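克利斯比地块（Clistby）看地检查清单及批注

适用范围：乡村土地、带旧屋的农地、拟建小型民宿的山坡地。每项填“合格”“待查”或“不合格”，批注写在条目后面。本次填写对象为克利斯比东坡地块，卖方代理为 Wudden 地产，挂牌面积 20 英亩，其中 8 英亩已清理，其余为次生林。

一、产权与边界

1. 地契编号与登记处存档一致。合格。
批注：代理给的复印件第二页模糊，已到登记处另调一份，编号对得上。

2. 四角界桩可以找到。待查。
批注：北侧两根水泥桩完好，东南角的桩埋在灌木里，露出一小截。西南角没找到。要求卖方在签约前请测量师复桩，费用由卖方出。

3. 有无通行权、水权或其他负担。待查。
批注：邻居的牛群走地块南缘一条小路，登记文件里没写。口头习惯也要问清楚，写进合同附件。

4. 税费缴清证明。合格。

二、道路与进出

5. 雨季能否通车。不合格。
批注：最后一段是红土路，两处车辙很深。八月去看的时候四驱车能过，普通轿车过不去。铺碎石的报价是 3000，只含材料，不含压路机。

6. 路面归属。待查。
批注：前半段是公路局的，后半段各说各的。Wudden 说是公共道路，村里的人说是 Lorent 农场自己修的。需要书面答复。

7. 会车位和掉头空间。合格。

三、水与排水

8. 水源类型和出水量。合格。
批注：手压井一口，旱季也出水，邻居的说法和井壁水痕相符。水样另送检，报告没回来之前不要按饮用水处理。

9. 溪流洪水线。待查。
批注：树干上挂着枯草的高度比溪床高出 2 米。旧屋在这条线以上，但卖方画在草图上的“营地”有一半在线以下。

10. 化粪池位置与井的距离。不合格。
批注：池盖开裂，离井太近。买下后要重做，议价时按整套更换算。

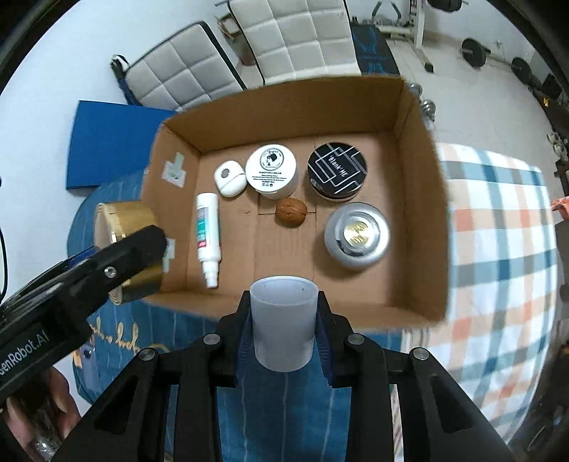 四、旧屋屋内

11. 屋顶、檩条、天花。待查。
批注：铁皮屋顶钉孔处有锈，里屋天花有两块水渍，边缘发黄。主梁用螺丝刀戳过，没有软的地方。卖方说家具随屋，零碎物品交屋前清空，这类话一定要落到清单上，按件写。像纸箱里那罐盖子上印着“PURIFYING CREAM”的面霜，不值钱，也要归到“卖方带走”一栏，免得交屋那天还要为一箱杂物来回打电话。大件同理，炉灶、水箱、发电机逐件写明留或不留。

12. 门窗开合与锁具。合格。
批注：后门锁芯涩，能用。交屋当天全部换锁。

13. 白蚁与木蠹。待查。
批注：门框下沿有一道泥线，刮开是空的，没有见到活虫。请除虫公司出一份书面意见，口头的不算。

14. 地面与地基沉降。合格。
批注：前廊一角略低，弹珠会往那边滚，裂缝没有新茬。

五、电力与通讯

15. 电网接入距离。待查。
批注：最近的电杆在 Lorent 农场门口。拉线要经过别人的地，先拿到同意书再问电力公司报价。

16. 屋内配线。不合格。
批注：没有接地，插座混用两种制式。全部重拉，旧线不要留作备用。

17. 手机信号与上网。合格。
批注：前廊信号稳定，里屋断断续续。溪边没有信号，做民宿的话要在客人须知里写明。 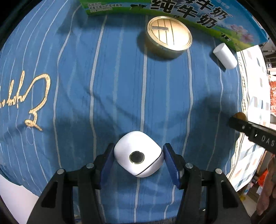 六、土壤与种植

18. 土层深度。合格。
批注：挖了三个坑，坡中部的表土最厚，坡顶薄，一锹下去就碰到石头。果树放坡中，坡顶留给房子。

19. 现有果树和经济林木。待查。
批注：可可树多年没修剪，黑荚病不少。代理的宣传页按“投产果园”写，实际不能这样算。杧果和面包果树长势正常。

20. 滑坡痕迹。待查。
批注：东侧陡坡有一道旧的滑塌面，已经长草。雨后再去看一次，注意坡脚有没有新土。

七、周边与用途

21. 土地用途是否允许经营性住宿。待查。
批注：农业用地上盖客房要另外申请。Yüksel 顾问行可以代办，报价单已收，里面没有包含环境评估，问过之后说要另计。

22. 邻地规划。合格。
批注：西侧为保留林地，北侧为牧场，没有采石场或垃圾场的申请记录。

23. 到诊所、集市、加油站的路程。合格。
批注：雨季路程时间要加倍估算，加油站晚上不开。

八、签约前必须补齐

复桩报告；南缘小路的书面约定；道路归属答复；水质报告；白蚁意见书；随屋物品清单，双方逐页签字。

缺一项就不付定金。代理如果催，回复统一写“资料齐后三个工作日内答复”，不在电话里谈价。

总评：位置和水源可以，旧屋只按能住人的仓库估价。道路、化粪池和配线三项不合格，维修费从报价里扣，卖方不同意扣就继续看下一块。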